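Iltholm notebook, room 2111, Mondmont building
May, started 9:15

Carried over from the last entry: light level at the work surface, glare off the slotted fixture, dust in the grilles. The target for fine assembly is 600 lux at the surface. The Purnar meter came back from calibration, so the old readings taken with the loaner can be struck. I left them on the earlier page with a line through them.

Blinds down for everything below. Door closed. The meter was zeroed with the cap on before each set and laid flat on the gray card, not held by hand. Last time the hand-held readings drifted with the angle of the sensor and I could not repeat them.

First set, all room lights on. Center of the surface is over target. The near left corner is under it, by enough to matter. The other corners pass. Repeated after a 40 minute warm-up with no change worth writing down, so warm-up can be dropped from the procedure.

Next, the slotted fixture. It is dark all over, with a recessed panel in the middle and grille bands around it, and the light comes through the slots. Seen from low down at an angle the contrast between slots and body is strong, and this is where the complaints about striping come from. The center panel has a slight gloss and picks up soft reflections toward its lower part. I had it in my notes as matte. Corrected.

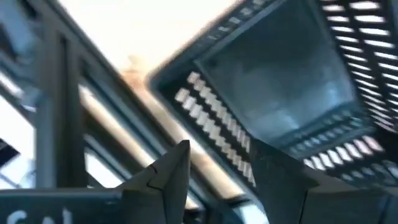 Slotted fixture from below, tilted view. Bright slots, dark body, pale reflections on the center panel.

There is a row of tiny pale marks along the raised rim. I could not read them from the floor and did not bring the ladder. If they are a part designation it would settle which drawing applies, as the binder has two and they disagree on slot spacing. To do: ladder, flashlight, copy the marks down exactly.

Looked for stripes on the work surface with a sheet of white paper. None at surface height. Raised the paper by hand toward the fixture and a faint banding showed up well above where anyone works. Conclusion for now: the striping is a problem for the eye when looking up, and for glossy parts that reflect the slots. It does not affect the light falling on the surface. Polished parts should be inspected with the diffuser sheet in place until something better is fitted.

Diffuser test, 11:30. One layer of the frosted sheet from the Su stockroom, clipped to the stand between part and fixture. Reflected slots on the polished test coupon went from hard edges to a soft smear. Two layers removed them, but the meter dropped below 600 at the center, so two layers is out. One layer kept the center above target. The near left corner was low already and got worse.

Also checked the pale side of the room. I had expected a color cast, as the gray card looked warm in the morning. With the blinds down it looked neutral to me and the meter agreed within its own tolerance. The morning cast was daylight under the blinds.

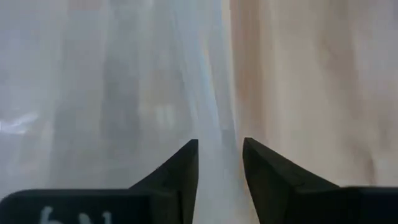
Blurred background behind the tips, whitish gray on the left, beige to light tan on the right.

A soft, light background like this is comfortable for judging the outline of a dark part, and I would keep it. It is poor for clear or white parts. Those need the black card behind them. The black card has a crease and should be replaced; one more on the Purnar order, same size.

Grilles: wiped a reachable section of the side vent by the door with a dry cloth, and the cloth came away gray. If the slotted fixture has the same load it should be cleaned before any further readings are taken. Dry brush first, then vacuum with the soft nozzle. No spray near the openings.

Open items
Near left corner still under target. Try shifting the surface toward the middle of the room before asking for another lamp.
Read the marks on the rim.
Decide between the two drawings.
Repeat the full set after cleaning, same card position. Corners are marked with tape, leave the tape.

Stopped 12:50. Meter back in its case, top shelf, cap on.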